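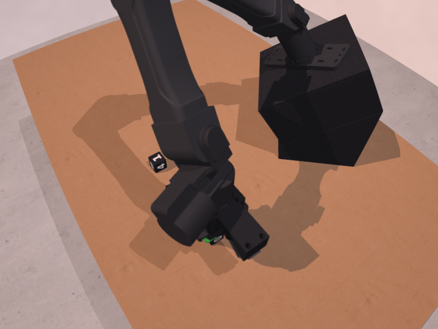
25 November 2022

I've been working on the italic for Lockwood again, and I think the new build is close enough to put up for people who don't mind rough edges. It's version 0.7 and the link on the downloads page already points to it. If you installed the August build, remove that one first. I changed the internal family name, so your editor will otherwise list both and you'll end up with the old bold and the new regular.

The plan in August was a slanted roman with a few letters swapped out, and I expected it to take two weeks. The slant was easy enough. Everything after that was slow, mostly on account of the round letters. When you skew an o, the thick parts slide to the upper right and lower left, and at text sizes it looks like the letter is leaning on its neighbor. I fixed the o by hand, then the c and e, then found that b, d, p and q no longer matched the o, and so on through the whole lowercase.

I sent a proof to Ilse Eichhorn, who knows far more about italics than I do. She wrote back that the curves were fine now but the angle was too steep for a monospaced face, and suggested backing it off by 2 degrees. I didn't want to hear that, given that I'd just redrawn everything at the old angle. I tried it on the vowels one evening and she was right. The columns in a block of comments hold together much better. So I redrew it all again.

The current state of the italic:

- Lowercase is done, including the accented letters for Western European languages.
- Capitals are done except for Q, which still has the tail from the roman.
- Figures are slanted but not redrawn. The 6 and 9 look heavy.
- Braces and brackets are upright on purpose. I tried them slanted and they were hard to match up by eye.
- Box drawing characters are the same as the roman and will stay that way.

The other big job was kerning, which sounds silly for a monospaced font, and there isn't any in the released files. But I keep a proportional version for the specimen PDFs, and I've let it share the same source as the main family. That was a mistake. The build script was carrying the kerning table into the monospaced files, all 3,488 pairs of it, and some editors on Windows were applying it. Derek Lightfoot reported this back in the spring as "my columns drift after a capital T" and I couldn't reproduce it. My apologies to Derek. The script now strips the table and checks that every glyph has the same advance width before it writes anything out.

While I was in there I moved the whole build over to Nurow. I'd been using a pile of shell scripts that only ran on my old laptop, and half of them had paths typed in by hand. Nurow wants one config file per family and it's fussy about how you name your masters, but a full build now takes 50 seconds and I can start it from any machine. Yabsira Gebreyes sent me her config to copy from, which saved me a good deal of reading. The one thing I haven't moved is the hinting, which still runs as its own step afterward.

On hinting, I've given up on doing it by hand below 11 pixels. I spent a lot of time on those sizes in the first release and I don't think many people use them anymore. Autohinting handles everything from 12 up quite well, with a few exceptions. The m closes up at 13, and the at sign is a smudge at anything under 16. I've put manual instructions on those two and on the percent sign, and left the rest alone. If you do work at tiny sizes, the old release has better hints and I'll keep it online.

Chelsea Birkett asked in the comments on the last post whether the slashed zero could be swapped for a dotted one. Yes, it's in there now as stylistic set 2. Vikavow picks it up from the font settings panel. Skindix doesn't support stylistic sets at all yet, so for that one I'm building a separate copy of the regular weight with the dotted zero as the default. It isn't in the zip today. I'd also like to do an alternate lowercase l with a longer tail, but I have three drawings of it and don't like any of them.

Enda Cronin asked about a light weight. I have nearly 20 glyphs drawn for it, and they were drawn to test whether the masters would interpolate at all. They do, mostly – the ampersand folds in on itself. I'm not promising anything on that before the italic is finished.

Bug reports are welcome by email or in the comments. Please say which editor you're using, which operating system, and what size you have the font set to. A screenshot at full size helps a lot. If it has been scaled I can't tell what the hinting is doing.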